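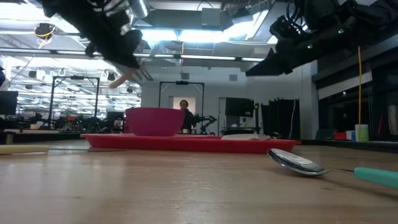

Tiruwork Yilma wrote under my first review that the Rindik tray is too long for a small kitchen, and she asked if I still use mine after four months. Yes, I use it every morning, but she has a point about the length. It does not fit in my cupboard, so it stands on its side next to the fridge.

I bought it for breakfast in bed when my wife had her knee operation. The price was 850 in the Lakano shop, and the same shop had a Tekleab tray for 400. The cheap one has a very low rim. With soup or tea on the stairs I want a rim which stops the bowl -- I learned this with my old tray, and the carpet still remembers.

What I like: it is light, it is easy to wipe, and it does not bend when I carry it with one hand under the middle. What I like less: there are no handles, and my fingers get tired after the second floor. Also the paper label left glue on the bottom. Warm water did nothing, cooking oil took it off.

I don't put it in the dishwasher, it is too long for that too. For two people eating at a table I would take the Tekleab. For carrying food I give the Rindik 9 out of 10.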